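Helidska – house rules for small table games, in plain text

README

Hi! Helidska is my collection of rules for the small versions of big games: tabletop pool, finger shuffleboard, mini bowling, the tiny air hockey that always loses its puck. I started it after a long weekend of arguing with my family over what happens when the cue ball goes in on a break, and the folded leaflet in the box had one sentence on the subject. So I wrote down what we agreed on, and then I kept going.

Everything is plain text. Open a file, read it, print it, scribble on it. There is nothing to install.

What you get

There are 16 rule sets right now, one file each. The file name is the name of the game plus the number of players it works for. Inside, every file has the same order: setup, turns, scoring, fouls, and then a section called "arguments", where I put the stuff that people fight about. (That section is usually the longest.)

Three of the games are my own. Unetti is a pool game for two where you have to name the pocket before you shoot, and a wrong pocket gives the point to the other player. Vik is the same idea with teams, and it gets loud. Flinetti is for kids who can't hold a cue steady yet – they flick the balls with a finger, and any ball that drops is a point, no matter who meant to do what.

Playing on a mini pool table

Most of the questions I get are about pool, so a few words on that. Small tables are touchy. A tilt you'd never notice on a full-size table will send every ball drifting to one side, so check it before you rack: put one ball in the middle, let go, and watch. Folded paper under a foot works fine. Short strokes are better than hard ones, and chalk is pretty much a waste on those little tips.

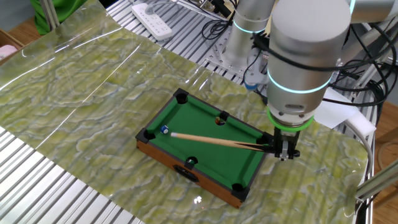
Mini pool table with green felt and six pockets.

All the pool files assume six pockets. If yours has shallow ones and a ball sits there half in, half out, my rule is that it counts as soon as it stays put without touching another ball. You may hate that. Change it! Just agree before the first shot, please, and write it at the top of your copy.

How to read the scoring lines

A line that starts with a plus is points for the shooter. A line that starts with a minus is a foul. If there's a star at the end, the rule is optional and we mostly skip it with younger players. Games go to 5 unless the file says something else. The one exception I'd point out is the marathon version of Vik, which goes to 1,000 and which I have finished exactly once.

Known problems

The shuffleboard file still mixes up "near line" and "far line" in the second half. I know. The mini bowling score sheet prints badly on narrow paper. Flinetti has no tie rule yet, and we've been settling ties with a coin.

Changes

October: rewrote the fouls in Unetti, took out two rules that said the same thing, and fixed a lot of typos.

Using and sharing

Copy it, change it, hand it out at your game night. If you pass along a changed version, give it a different name so people don't come to me about rules I never wrote. Corrections are welcome, new games even more so – send them as plain text, in the same order as the other files. I read the mail on Mondays.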